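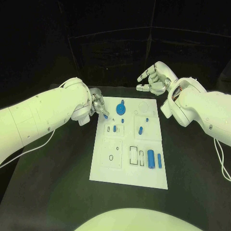
White board, blue pegs and the round blue part with its knob, on a dark table.

How to set up a peg and outline board (and what you can skip)

Posted 5th October

I've read a lot of guides to assembly boards and most of them want you to buy things. The Brinengate starter guide lists a levelling kit before it gets to the first peg. I don't believe in the levelling kit. A flat table will do, and if you aren't sure yours is flat, put a peg on its side and see whether it rolls.

What you need

A white board or stiff sheet
Pegs and round parts in one strong colour
Small plates with slots or holes, if you want the harder version
A dark surface to put it all on
A fine black pen and a ruler

Step 1. Choose the surface

Dark and dull. Sindanon sell a mat for this and it may be lovely, but I tried one against an old black tablecloth and couldn't find a difference worth paying for. Pull the cloth tight and smooth it from the middle out.

Step 2. Mark the outlines

Draw round the real part and never round a template. I once trusted a downloaded sheet that promised 100 per cent scale and every circle came out small. Mix large circles with small ones and leave clear space between them. If you are using plates, lay them down now and mark their corners lightly.

Step 3. Place the parts

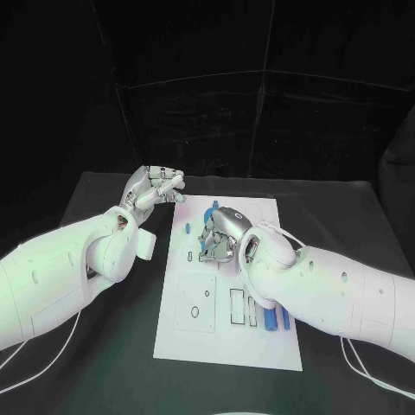

Contrast does more for a board than any clever layout, in my view. People spend an evening shuffling circles by a finger's width and then put grey parts on a grey sheet. Blue pieces on a large white sheet, with dark cloth under it, is the sort of mix I'd copy: you can find both the parts and the edge of the work area without hunting. Whether the outlines are printed or cut in matters less than sellers claim. Cut ones hold a part still, printed ones show up sloppy placing. Pick one and get on.

Start with the round parts, then the pegs. Stand a peg near its slot for the first go and move it further away later.

Step 4. Run it

Pick up, move, place, let go. Do one part at a time. The Rullia method has you repeat the full board 326 times before changing anything, and I have yet to see a good argument for that number. I change the starting positions whenever it gets dull.

Watch for pegs that lean – the hole is usually too wide, and a turn of tape round the base of the peg sorts it out.

Step 5. Put it away

Pegs in a lidded tub, plates flat, sheet flat. Rolling the sheet gives it a curl that takes days to come out, whatever the Shaikh storage tube says on its label.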